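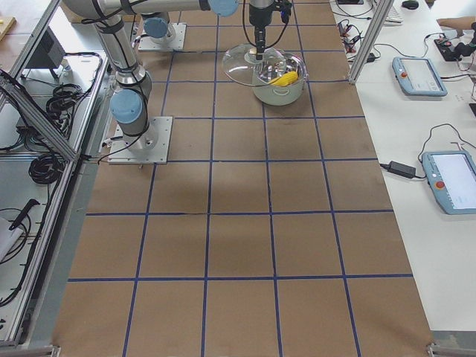
Corn in one pot, with the lid: a thread

Threads > Kitchen > Small table cooking

By Letay Habte - 5/8/20

5 min read

1/ Many of you asked me how I cook corn when I have only one pot and very little space. So I will write it slowly, one post after another. Please be patient with my English, I check every sentence two times.

2/ First, the pot. Mine is pale, between white and gray, with a silver rim. I like a light color for corn because the yellow looks so nice in it. I know this is not a serious reason to choose a pot. I chose it for this reason anyway.

3/ The lid is more important than the pot. Please take a clear glass one if you can. With a metal lid I was always opening to look, and each time the steam went out and the water stopped boiling. With glass I look and I keep my hands away.

4/ The knob also matters. My old lid from Altton had a flat knob and I could not hold it well with a kitchen towel. You want a knob that you can take fully, from the top, and lift without thinking.

5/ Now the table. I cover it with brown paper before I do anything. Corn has the silk, the thin hairs, and they go everywhere. When I finish with the husks I fold the paper over them and carry all of it to the compost.

6/ Then I put dark blue tape on the paper, along and across, so I get large squares. My sister laughs at this. But I grew up in a kitchen where each thing had its place on the table, and my mother was very strict about it. I am only continuing.

7/ My tape lines are never fully straight, I put them by hand. It is not a problem. The squares are for knowing where the pot goes and where the knife goes, and for this they are straight enough.

8/ The paper makes creases too. Before, I tried to iron it (yes, really). Please don't iron paper. Put it on the table the evening before and leave it, most of the creases will relax a little.

9/ A question from yesterday: "Why does the pot stand so far back?" Because I have a nephew, and he is at the age when he pulls everything. I put the pot in the second row from the far end, and the handles of my spoons never look over the near side.

10/ Of course I don't cook on the paper! The stove is separate. On the table I only put the corn into the pot, and later I bring the pot back when it has cooled down. A hot pot on paper and tape is a bad idea, I hope this is clear to everybody.

11/ The corn. I buy it with the husk on. The husk should feel tight and a little damp. If the silk is black and wet, I leave it in the store. If it is only brown at the end, this is fine.

12/ To clean it: pull the husk down from the top in two big parts and break it off at the bottom. For the silk I use a dry vegetable brush, from the top to the bottom, always the same direction. Some people use a wet paper towel. I tried it and I got wet silk on my sleeves.

13/ One ear fits inside my pot if it lies diagonally. If yours is too long, break it over the edge of a cutting board. I used to cut it with a big knife and it was quite dangerous, the corn rolls.

14/ Water: enough so the corn can swim a little. No salt at this moment. I was taught that salt makes the skin hard. My neighbor says this is not true, and she cooks better than me, so please decide by yourself.

15/ Bring the water to a boil first, then the corn goes in with tongs, then the lid. When it boils again, make the heat lower. I give it 5 minutes for young corn and 8 for the older one. After this I turn off the stove and let it wait a little under the lid.

16/ How to open the lid, and this I want to say carefully. Don't lift it straight up with your face above the pot. Hold the knob and tilt the lid, so the side far from you opens first. The steam goes away from you. My wrist learned this in a painful way last April.

17/ Keep the lid tilted over the pot for a moment. The drops on the glass will run back inside, and your table stays dry. If you carry it away immediately, all the water falls on the floor, and then on your socks.

18/ Where to put the lid after? With the knob down, on a folded towel. A glass lid doesn't like a cold wet counter when it is hot. I lost one from Nandix like this. It made a sound like a small bell and then it was many pieces.

19/ For eating I use butter and a little berbere, mixed before in a cup. My husband takes only salt. My nephew takes only butter, and then he asks for more butter.

20/ Somebody asked if the water can be used again. Yes, I keep it for soup. Add the empty cob too, cook it slowly with an onion, and the soup becomes sweet. It stays in the refrigerator until the next day, not longer in my house.

21/ About the tape: take the kind that painters use. It comes off the paper easily if you want to make the squares again in another size. One roll of 16 yards was enough for me for the whole table, and I still have a piece left in the drawer.

22/ If you have a second small table beside the big one, please keep it free of food. I put there the things I don't want near the water. My phone was in the sink one time and this was enough for my whole life.

23/ Next I will write about potatoes in the same pot - they need more patience and the lid must be a bit open. If you have a good way to stop the foam, write it to me under this post. I read everything, only I answer slowly.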